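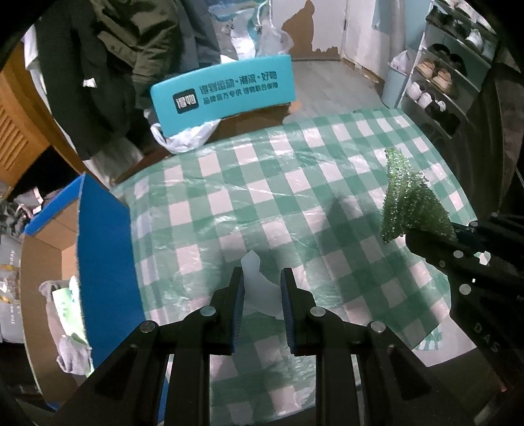 Anyone following the Ratora eye drop settlement?

marisol_k
April 4, 2018
Hi all, my mother used Ratora drops for years and got a claim form in the mail yesterday. They're offering $200 if you sign by the end of the month, and I'm torn. She had 8 months of blurry vision and two specialists, so it feels awfully small – but she's tired, bless her, and wants it over with.

tamarackjoe
So sorry about your mom. I signed mine in January. There were 313 of us on the original complaint, and I figured a check in hand beats waiting on an appeal (I'm 71, I don't have forever!).

Renji Kawaguchi
I'd disagree with Joe, kindly. Read page two before she signs anything, since that release covers future problems too. My wife kept every receipt and her lawyer told her to opt out.

tamarackjoe
Fair enough, but opting out means paying for your own expert, Renji, and that eats up far more than $200.

Renji Kawaguchi
Not always. Hers is working on contingency.

marisol_k
Thank you both so much. I'll read page two with her tonight, and call the claims office about the deadline.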